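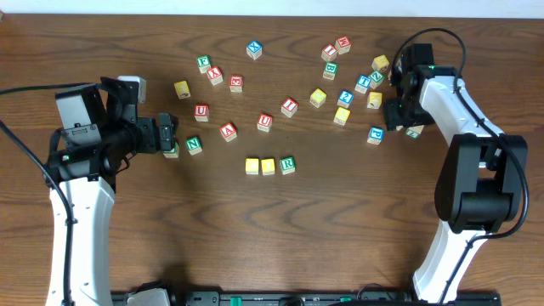

Alphabet blocks (also letter blocks, or ABC blocks, or just "the blocks" in my house) are small cubes with a letter or a number on the face, made for little kids to stack, line up, chew and eventually read. I've been looking after this entry on the Astport toy pages for 9 years now, so forgive me if I get carried away!

Construction

The classic block is a wooden cube, sanded and printed or painted on its faces. Some makers color the whole cube. Others color only the faces and let the natural wood show along the edges, and I'll admit that's the kind I like best. Red, green, blue and yellow are the usual four colors. Older sets often had carved letters you could feel with a thumb, but the printed ones are cheaper to make and a lot easier to wipe clean.

Letters and numbers

You'd think a set would be one of each letter, A to Z. Plenty are, but lots of sets repeat the vowels (you can't spell much with a single E) and throw in a few numbers as well. The color doesn't normally tell you anything about the letter. I, O, X and H look the same turned halfway around, so they're kind to beginners. Z and N are the sneaky pair: give either one a quarter turn and it passes for the other.

Sets

Sizes vary a lot. The Skoltent set I grew up with had 80 blocks in a drawstring bag, and it took up half the rug. Mimorcombe sold a smaller box with a sliding lid, which I've only ever seen with the lid missing. Selvanayagam blocks turn up at yard sales around here, usually mixed in with somebody's dominoes.

Play and sorting

Most kids start by knocking towers down, then building them, then sorting by color, and spelling comes along whenever it comes along. My own first word in blocks was "CUP." On a bare table it helps to spread them out with the letters up before you go hunting for one.

See also: Building blocks, Dominoes, Letter tiles

Last edited 5 Nov 2022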